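Plikell review: three months of sorting gripper footage with it

I write the training side of a small cloth-folding project here in Brundisside, and for most of last year my "data tooling" was a folder of scripts and a spreadsheet I was scared to sort. So when a friend at Brullham offered me a seat on their Plikell license I said yes before she finished the sentence. I've been on it since January and I have opinions!

Quick version of what it is: Plikell takes the video off your handheld gripper, lines it up with the pose track and the jaw width, and lets you trim, label and throw out episodes before they go anywhere near a policy. It runs on your own machine, with a browser front end. It doesn't train anything and it doesn't collect anything, so if you want that, look elsewhere (Szewczyk bundles all of it, for a lot more money and a lot more menus).

Setup took me most of a Friday. The installer wanted an older video library than the one I had, and the error it gave was just a number. Once I was past that, though, importing was lovely. I pointed it at a drive with 522 episodes on it, went to make dinner, and came back to a grid of thumbnails that already knew which clips had dropped pose tracking. My old script found those too, but it found them by crashing. 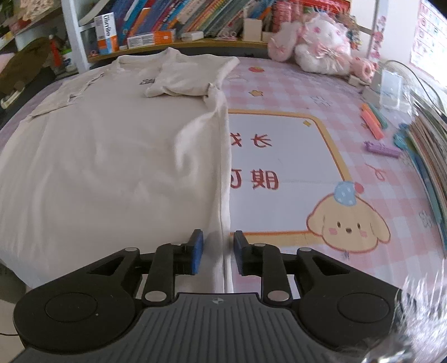

The grasp labeler is the part I'd pay for on its own. It watches jaw width and the area between the fingertips, proposes a "contact" point on the timeline, and you nudge it with the arrow keys. I was ready to be disappointed, because shirts are nasty for this: a cream tee pinched by the hem gives you just a thin strip of ribbed fabric between two blue pads, and jaw width alone can barely tell that from a grip on nothing. Plikell got most of mine within a few ticks. Where it stumbled was the segmentation overlay, which kept wanting to grab the checkered mat along with the shirt. Pale cloth on a pink-and-white pattern with cartoons and lettering all over it is a mean test, I know, but homes look like that, and I'd like the mask to cope. You can paint corrections by hand. It's fiddly, and undo only goes back 2 steps, which made me say a few words out loud.

Pose smoothing is good, maybe too good. The default filter rounds off the quick little tug at the start of a fold, and my first policy learned to be very, very gentle with hems. Turn it down a notch.

Exporting is plain and fast. I pushed out 200 episodes as a training set and another 200 for checking grasp labels, and the loader read both without complaint. Search is weak — you can filter by tag but not by two tags at once, so I've ended up with awful tags like "tee_sleeve_in_messy". The docs stop halfway through the plugin chapter.

Would I renew? Yes, if they fix undo. If you mostly do rigid stuff on a clean bench, the free tier will probably do you fine. For laundry, get the paid one and budget an evening for masks.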